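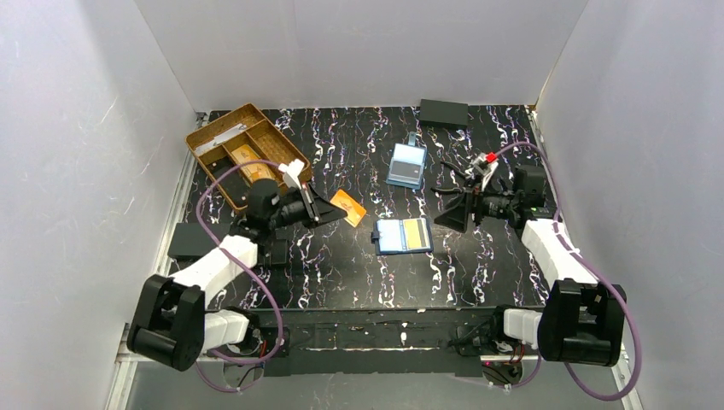

Tyyne Laaksonen wrote to me that her drawer dividers always slide to the back, and after a month everything is mixed again. She asked if she should glue them.

Please do not glue, Tyyne. Put a strip of thin rubber mat under each divider, the kind which is sold for shelves. It holds well and you can still move things later.

Home | Kitchen | Drawers and Shelves | Laundry | Ask a Question

Small things in the house need small places. I keep batteries, tape, keys and paper packets each in their own compartment, and I do not allow one compartment to be called "other". In our old flat in Kurbridge we had such a compartment, and it ate the rest of the drawer.

Measure before you buy. My kitchen drawer is 395 mm wide inside, but the front opening is smaller, so a tray of the full width did not go in. I had to return it to the shop. Measure the opening, then the inside, and take 3 mm away from the smaller number.
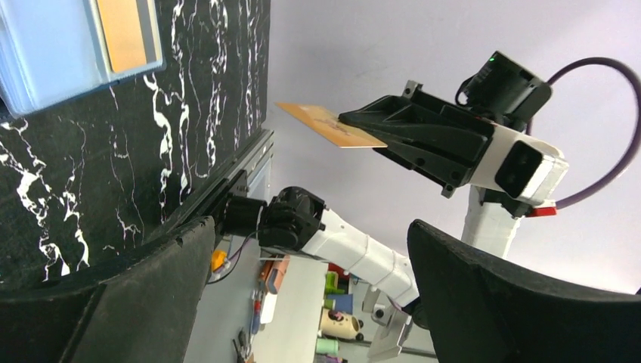 The height is also important. If the tray is taller than the drawer side, the drawer will catch on the frame above it, and you will pull harder and harder until a screw comes out. I have repaired this two times.

For cleaning wicker, use a dry paintbrush first, then a cloth which is only a little damp. Let it dry in the shade — strong sun makes it easy to break. Plastic boxes can be washed in the sink with dish soap. For old sticker glue I rub in a spoon of cooking oil, wait up to 21 minutes and wipe it off.

Niilo Saarinen asks if lids are needed. For buttons and pins, yes. For things you take every day I would leave the lid away, or you will begin to put them on top of it.

Recent tips
Quiet hinges for kitchen doors
Storing flour in July
How I sharpen scissors
Jilau shelf paper, after one year
Removing tea marks from cups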